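Rindstead workroom reopens with foam floor and new cleanup rules

9 September 2025

The shared workroom at the Cesura building in Rindstead is open again after 16 days of work on the floor. The old carpet tiles have been taken up and most of the room now has interlocking foam mats laid over the bare concrete.

The room is on the ground floor, at the Derese Street end of the building, and is used by repair groups, hobby clubs and evening classes. Complaints about the carpet go back to June of last year, when a leak under the sink left one corner stained and the tiles there began to lift. Two people tripped in the same month, according to building manager Rosalinda Lumbao.

"We patched it more than once and it kept coming up," Lumbao said. "You would tape down one edge and the next one would go." 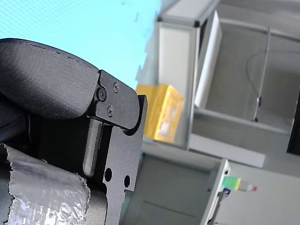

Silver duct tape over a rounded black part, with black metal and screws beside it.

The mats came from Cimstead, a flooring supplier in the next county, at a cost of $1,705 including delivery. They lock together at the edges and can be lifted one at a time for washing. Lumbao said that was the main reason for picking foam over vinyl sheet. If one mat is damaged, it can be swapped without closing the room.

The concrete underneath was scraped and sealed before the mats went down. A strip along the sink wall has been left without foam so that water can be mopped up there. Shoes with cleats are not allowed on the mats, and chairs with bare metal feet have been moved to the upstairs meeting room.

Drinks are still permitted, a point that was argued over at the users' meeting in the summer. Shivam Katiyar, who runs the Saturday-morning repair session, had asked for a full ban. Others said people were often in the room for four hours at a stretch and needed something to hand. The rule agreed on is that drinks may be brought in, and that cans and cups must be off the floor before the lights are turned out.
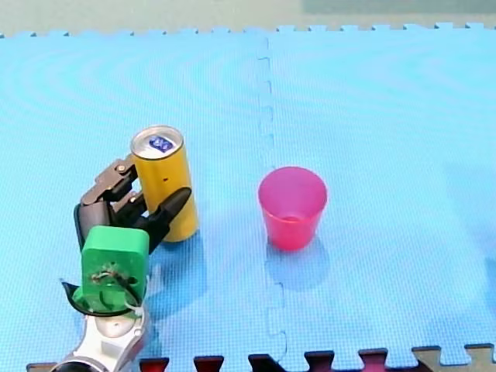 A yellow can and a pink-red plastic cup on the light blue foam mat.

Babita Thakur, who teaches an evening class in the room, said the floor was easier on the knees and that she could now hear the back row.

"The carpet was worn flat anyway," she said. "My only complaint is that small screws bounce on foam. They used to stay where you dropped them."

A magnetic sweeper has been bought for that and hangs by the door. Groups are asked to go over the floor with it before they leave. There is also a shallow bin for cable ends and a separate one for cans, which goes out with the recycling.

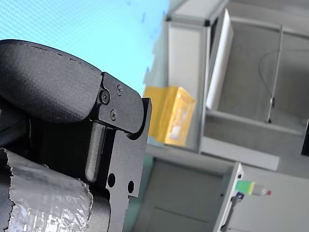

Tape has its own line in the new rules. Rhys Wihongi, who laid the mats with Amado Sebastian, said scraps of it were the hardest thing to get off the old carpet. Cloth tape and foil tape are both fine on tools and equipment, he said, but neither should be stuck to the foam. Anything already wrapped should be looked over now and then for loose bits, and silver tape as wrinkled as the wrap in the lower left corner, with frayed, torn edges, is the sort he would press flat or trim before working over the mats.

Sebastian said a few spare mats are kept in the cupboard under the stairs and that groups should report a torn one and leave it in place until it is replaced.

The room holds 30 people. Bookings are taken at the front desk, and the key has to be back by 10 p.m. The sink will be out of use for one more morning while a new trap is fitted.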